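Step 4. Record your first demos

I like to do this part in the Plurnis simulator before I touch the real arm – it's cheaper when I mess up, and I mess up a lot!

1. Open Pellex and pick Teleop, then New Session.
2. Hold the controller loosely and squeeze the trigger halfway. The gripper should follow your hand.
3. Bring the fingers in slowly, one on each side of the rod, and stop there for a second before you close.
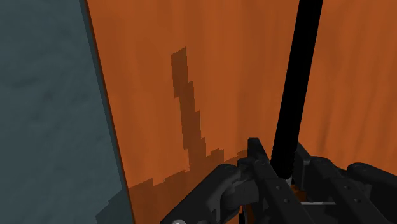 4. Squeeze all the way, lift, and press Save.
5. Do it again until you have 40 good ones (I got by with 19 once, but the policy was pretty wobbly).

Note: if you fumble, hit Discard and start over. Don't try to rescue a bad run, the robot will learn the fumble too.

Caution: on the real arm, keep your free hand on the stop button the whole time.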